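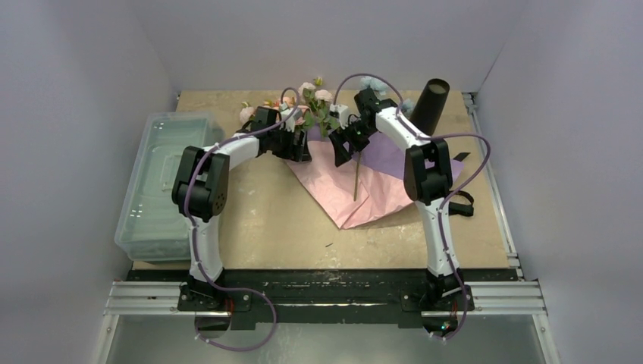
**Bouquet wrapping with two arms: how to divide the task for a student demonstration**

**Cidstead_Robotics_Club**

Our club is preparing an entry for the student manipulation event hosted by Prakberg. The entry consists of two table-mounted arms that wrap artificial flowers in colored sheets and secure them with a strap. Each arm carries a gripper and a small module above it. The students operate the arms by remote control to record demonstrations, and a policy is then trained on the recordings.

The club has 6 student members and has recorded 190 complete demonstrations since January. Each demonstration covers the full task: spread the sheet, take the flowers from the vase, lay them down, fold the sides over, and fasten the strap. The trained policy performs the first part acceptably. It usually fails at the folding stage, where one gripper closes on the sheet and the other closes on nothing.

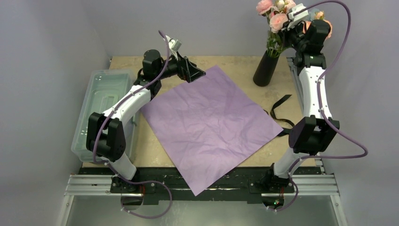 The students have agreed that the single sheet should be placed with one corner toward the back of the table. They have not agreed on the following points, and guidance would be appreciated.

- Should the task be recorded as one long demonstration, or as separate stages?
- Is it acceptable to begin with sheets that already have creases, or should each run use a fresh one?
- Should the two-sheet version, pink and purple, be attempted at all before the single-sheet version is reliable?

The entry form is due Tue 15 February. The form requires a written description of the task but does not require a video.

**Mofokeng_Technical_Program**

Our program entered a cloth-folding task in the same event last year, and the following is based on that experience.

Record separate stages. A full demonstration of the kind described contains several long periods in which one arm is waiting. In our recordings the policy learned to wait very well and to fold very poorly. We divided the task into 3 stages (spread, place, fold) and required both grippers to return to a fixed position at the end of each. The operators found this tedious for the first week. Afterward, the recordings were far easier to review, and a bad fold could be discarded without losing a good placement.

With regard to creases, please do not use fresh sheets for every run. A new sheet behaves differently from one that has been handled, and the event supplies handled material. We kept a stack of used sheets and drew from it without sorting. If the policy only ever sees smooth material, it will look for an edge that is not there.

The second sheet should wait. Two overlapping layers present a separate problem, namely that the gripper may lift both when only one is intended. Students tend to prefer the two-color version for its appearance, and it may be necessary for the adviser to settle the matter.

You should also review the starting position of the strap. In our case the operators always placed the small parts in the same spot, and the policy failed when the judges moved them by the width of a hand.

**netel_user_2898**

More data. We had 2,898 short clips and it still missed the strap some of the time. Also check that the grippers close all the way. Ours did not and we spent a month blaming the training.

**Prakberg_Events_Office**

The following concerns the rules only and should not be read as technical advice.

Teams may submit a task in stages. Each stage is scored on its own, and an operator may not touch the materials between stages once the run has started. Resetting an arm to its starting position by command is permitted. Colored sheets, artificial flowers and straps are all allowed as team-supplied materials, provided that they are listed on the entry form.

A team that lists two sheets must use two sheets. A team that lists one may add a second in the open round without penalty. The task description may be revised until the form closes, after which changes must be requested in writing by the adviser.

**Cidstead_Robotics_Club**

Thank you for the replies. The club will list one sheet and record the fold as a stage of its own. The grippers will be checked at the next meeting. We would still welcome a reply from any team that has fastened a strap with two arms, in particular on which arm should hold the stems.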